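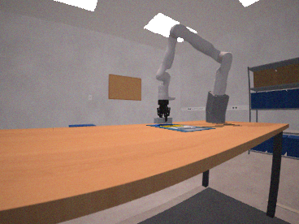

Gray arm and black gripper over a long wooden table.

Guides > Ranside Family Filter > Setting screen limits

April, by So-ying Mok

I set this up for my own two kids, so here's how I do it!

1. Open Ranside and tap Profiles.
2. Pick your child, then type the starter PIN, 3458.
3. Choose your own PIN (please don't skip this, mine guessed it by lunch).
4. Turn on Night Pause and save.

Note: a new profile takes 3 minutes to show up.

Caution: deleting a profile wipes its history too, and I can't get it back for you.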